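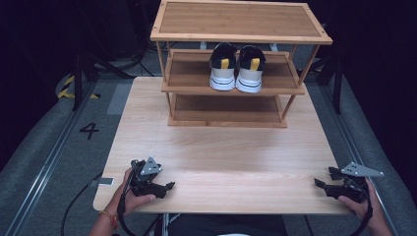 Walking shoes for a city trip, what's your rotation?

marisol_s
March 26, 2024
Two weeks in Lisbon coming up in April and I can't wait!! My plan is 2 pairs, swapped every day so each one gets a rest. Last fall I did up to 29 miles in a weekend that way and my feet felt great – not one blister.

Schwaiger
Fun trip! But I'd take one pair, well broken in. A second pair eats half my carry-on.

grerix30
Disagree, swapping is the best thing I ever did for my heels. Stuff socks inside the spare pair and you get the space back.

Schwaiger
My socks are already in my coat pockets, lol. Those hills are slick when it rains, so check your tread whichever way you go.

marisol_s
Ooh, good call on the tread. Still bringing both – I love having dry shoes in the morning!

aurelia.h
Team two pairs. Wear the bulky ones on the plane and have a custard tart for me!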